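Search this guide Enter keyword Go

Section 2: Before You Order

Set a budget before you talk to Dalgleish or any other reseller. The Prilinora quote covers the arm and controller. It does not cover much else, whatever the brochure suggests.

1. Write down the parts you expect the gripper to pick up. If the list mixes large soft items with very small hard ones, ask to see both handled at your own table.

2. Get the fingertip price in writing. Tips are sold in pairs and you should order 2 spare pairs.

3. Hold back 50 percent of the payment until the arm has done your job with your parts.
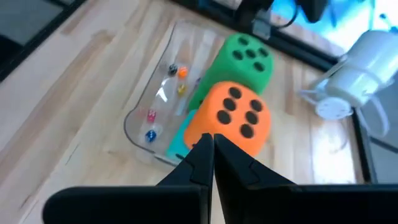
4. Ask what "70 picks per cycle test" means. We asked twice and got two answers. Until somebody puts a definition on paper, leave it out of your payback math.

5. Price the Jullix wrist camera and the Taria software license separately. The bundle discount disappears at renewal.

NOTE: Clear trays and shiny tabletops can give a vision system trouble. Test with yours, under your own lights.

CAUTION: Do not sign the service plan on delivery day. Read the exclusions first. Fingertip wear is one of them.

Revised Jan 16, 2022, Živko Yordanov

2 comments 0 shares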